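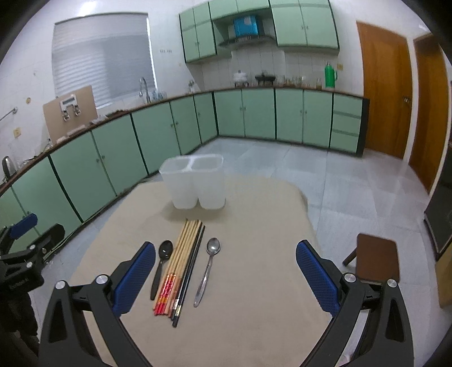 Slide 1. Utensils in a row on the cloth, two-compartment holder behind them, empty.

Speaker notes: Sorting before storing
Reading time: 2 min

Start with the order on the table. Black plastic spoon at left, chopsticks in a bundle, stainless steel spoon at right. Pause while people at the back find the two long black chopsticks along the right side of the bundle.

Point one: lay out first, load second. Everything goes down parallel, pointing the same way. Mismatched lengths show up at once on a plain cloth and are hard to see in a drawer.

Point two: chopsticks are stored as pairs but handled as a bundle. Match the patterned ends first – red with gold markings, in this set – then the plain wood. Long black ones last.

Point three: the holder. Two square compartments, so two groups. My split is chopsticks in one, spoons in the other. The Kiss handout splits by material, which puts a plastic spoon in a class of its own and leaves the steel one with nothing beside it. Mention this briefly and move on.

Stability: a tall, light holder tips when all the long pieces lean one way. Alternate the lean. The Grerar drawer insert avoids the problem but needs 158 mm of clear width. Check that figure against the August sheet.

Skip the cabinet section if the Prastell session runs over. Take questions on drainage at the end.

Comments

tirisell_reader: Bowls up or down in the holder?

mk: Up for spoons. We do the same at work.

drawerperson: Slide 1 would print well as a card.

Contact | © 2025 Prastell Talks | Back to top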